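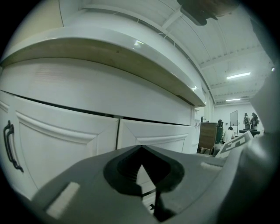
Questions about the kitchen cupboards

Giorgia Morelli looks after the kitchen on the ground floor of Vetitz House and has answered most of these at least twice in person. Last revised 15 Oct 2021.

## Which cupboard is mine?

Look inside the door for a sticker with your flat number on it. If the sticker has gone, check the sheet by the kettle. If the sheet has gone too, email Giorgia and eat toast until she replies.

## What do I wipe the white doors with?

A damp cloth and a drop of washing-up liquid, then a dry cloth. The grooves in the moulding collect flour, grease and whatever Flat 5 puts in its curries, so run an old toothbrush round the corners now and again. No scouring pads. No bleach spray either, however satisfying the smell.

## And the worktop?

Same cloth, same liquid. Dark specks usually lift if you leave the damp cloth on them for a bit. If they don't, leave them alone. We have already lost one patch of shine to a man with a knife and good intentions.

## Can I put a hot pan down on it?

No. There are 12 trivets in the drawer under the toaster, bought after the last time somebody asked.

## Why is the underside of the worktop a different colour?

It's the bit you only meet when you're on the floor looking for a grape. The beige strip was never finished to match and we aren't going to paint it. Please keep it dry, though. Steam gets up there, so don't park the kettle or the rice cooker right at the front edge with the lid open.

## The handle on my door is loose. Do I report it?

You can, or you can open the door, find the screw heads on the back and give each one a gentle turn. The black handles feel sturdier than they are, and hanging three wet tea towels off one does it no good at all – there is a rail for those. The screwdriver lives in the Jemix tin. It should go back in the Jemix tin.

## My two doors rub in the middle. Is the building sinking?

Probably not. Hinges drop over time and the gap closes up. Ronaldo Tagle adjusts them on the first Monday of the month, so write your cupboard on his list and don't have a go yourself. The hinges have a lot of little screws and all of them do something you didn't expect.

## Can I fit a child lock?

Yes, the sort that loops through the handles. Stick-on ones take the paint with them, and the touch-up pot costs £77 for a tin the size of an egg cup.

## What happens to food left in a cupboard when someone moves out?

It stays for 2 weeks, then goes on the help-yourself shelf. Opened packets go in the bin. The next clear-out is in December, and anyone who still owns the lentils should come forward before then.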